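Carnet d'atelier, mai, 16h30

Bon, je note tout ça tant que c'est frais, parce que la dernière fois j'ai attendu et je ne comprenais plus mes propres flèches. On travaille toujours sur le corpus « naturalisations et sport », version Venora. Wubit a fini de dépouiller la presse locale de Drunton ce matin et on arrive à 1084 articles - beaucoup plus que ce que j'avais prévu pour une ville de cette taille !

Rappel pour Freya qui reprend le codage la semaine prochaine : on code d'abord qui parle (élu, club, joueur, famille, journaliste), ensuite seulement le ton. Si on fait l'inverse, on lit tout à travers le ton, je m'en suis rendu compte sur mes 30 premiers articles et j'ai dû tout reprendre. Un peu vexant.

Le cas qui m'occupe, c'est celui du gardien de Dinden. Arrivé à six ans, scolarisé sur place, dossier bloqué pendant des années, puis décret sorti trois semaines avant les municipales. Dans la presse, le maire apparaît dans 71 articles à son sujet, le gardien lui-même n'est cité que dans 40 (et souvent c'est la même phrase reprise d'un papier à l'autre, « je suis content pour ma mère »). Asuka trouve que je surinterprète l'écart. Elle a peut-être raison, un maire en campagne est partout de toute façon, il faudrait comparer avec un sujet banal, la piscine par exemple, ou les travaux de la gare. Je lui ai dit que je le ferais, donc je le note pour être obligé de le faire.

Doublons : le script de Yuzuki en rate encore quand le titre change entre l'édition du matin et celle du soir. Corrigé à la main pour Dinden, pas pour Drunton. Ne pas lancer les comptages sur Drunton avant !!

Relu aussi l'entretien avec Emiko Oshima, l'ancienne adjointe. Passage très bien sur la cérémonie en mairie, où elle raconte que les familles des autres naturalisés du jour attendaient dans le couloir pendant les photos avec le gardien. À garder pour l'intro, si elle est d'accord - lui redemander par écrit.

Reste la question du dossier Minami, que je n'ai toujours pas ouvert. Les PDF sont scannés de travers et la reconnaissance de texte mélange les colonnes. Demain matin, avec du café.

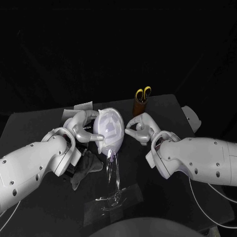
Photo : Yuzuki Arai. Main robotisée versant l'eau d'un gobelet.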